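3.2 Como as pessoas falam do meio da escala

Volto agora à parte do estudo que mais me divertiu e que, confesso, quase ficou de fora. Quando comecei a recolher respostas em Wallthorpe, a minha preocupação era outra: queria saber que palavras usam os falantes de português emigrados para pedir "mais" e "menos" em situações domésticas (mais sal, menos barulho, um bocadinho mais quente). Tinha um guião de entrevista com 50 perguntas, bem arrumadinho, e o meio da escala só aparecia em 6 delas. Foram essas que renderam.

O que me saltou à vista logo nas primeiras transcrições foi a pobreza dos extremos. Para o máximo, quase toda a gente diz "no máximo", "a fundo" ou "todo". Para o mínimo, "no mínimo" e pouco mais. No meio é uma festa! Apareceram "assim-assim", "nem tanto ao mar", "a meio gás", "mais ou menos a meio", "ali pelo meio", "um tudo-nada acima do meio" e uma expressão que nunca tinha ouvido, "a pender para o pouco", que três participantes de Dutirton usaram sem se conhecerem entre si. Ao todo, o corpus de Ticona (chamo-lhe assim por causa da rua onde fiz a transcrição, a designação pegou) tem 1.209 ocorrências de expressões de grau intermédio, produzidas por 105 participantes. A distribuição completa está no Anexo B.

Há uma questão que me perseguiu durante meses e que os manuais de semântica de grau tratam um bocado de raspão: quando alguém diz "a meio", está a pensar num ponto ou numa zona? A intuição de quem trabalha com escalas formais é dizer ponto. Os meus dados puxam para o outro lado. Nas entrevistas, "a meio" admite quase sempre reforço ("mesmo a meio", "exatamente a meio") e quase sempre atenuação ("assim a meio", "a meio, vá"). Se fosse um ponto, o reforço seria redundante, e os falantes não o sentem como tal. Uma participante corrigiu-me até com alguma impaciência quando repeti a resposta dela sem o "mesmo".

Para falar disto convém ter presente um objeto em que o grau se lê como posição, com escala impressa e marca de leitura. Veja-se a Figura 4. 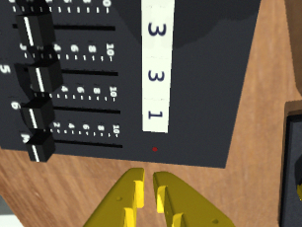

Figura 4. Painel com botões deslizantes pretos, cada um com uma linha indicadora branca (imagem gerada por computador).

Num comando deslizante, a linha indicadora dá um ponto, e quem o descreve por palavras tem de escolher quanta precisão quer passar a quem ouve. Ora, a escolha depende imenso do interlocutor. Quando pedi às pessoas que explicassem uma regulação "a alguém que não está a ver", os numerais dispararam e o "assim-assim" desapareceu. Quando a explicação era para um familiar sentado ao lado, voltou tudo ao "ali pelo meio", muitas vezes com gesto (tenho notas sobre os gestos, mas isso dá outro artigo e eu prometi à minha orientadora que não o começava antes de abril).

O segundo ponto é a direção. Em português, o vocabulário do grau é teimosamente vertical: sobe-se o volume, baixa-se o lume, põe-se o aquecimento mais alto. Isto mantém-se mesmo quando o movimento da mão é horizontal ou circular. Perguntei de propósito por um botão que se empurra para o lado e obtive "subir" na mesma, com um à-vontade que me deixou encantada. Só os participantes mais novos, e só em Dutirton, alternaram com "puxar" ("puxa isso um bocado"), que me parece neutro quanto à direção e que merecia um estudo próprio. Arrisco que haja aqui influência das aplicações de telemóvel, mas não tenho dados para o sustentar e deixo-o como palpite.

O terceiro ponto é mais chato, metodologicamente falando. Codifiquei as expressões com a grelha Giment, que prevê cinco níveis de grau, e a grelha portou-se mal precisamente no meio. "A meio gás", por exemplo, tanto pode ser intermédio neutro como intermédio com queixa ("isto anda a meio gás" nunca é elogio). Acabei por criar uma categoria de avaliação à parte, e tive de recodificar cerca de 50 excertos à mão, com muito café e algum mau humor. A concordância entre codificadoras melhorou depois disso, embora continue fraca para "nem tanto ao mar", que ambas líamos de maneira diferente conforme o excerto anterior.

Fica por resolver o caso do "bocadinho". Conta como grau baixo, como atenuador ou como simples cortesia? Em "põe um bocadinho mais alto", dito por quem queria claramente bastante mais alto, a leitura de cortesia parece-me a única razoável. Mas em "falta-lhe um bocadinho de sal" já hesito, e as participantes a quem perguntei também hesitaram. Trato destes exemplos na secção 3.3, juntamente com os diminutivos em geral.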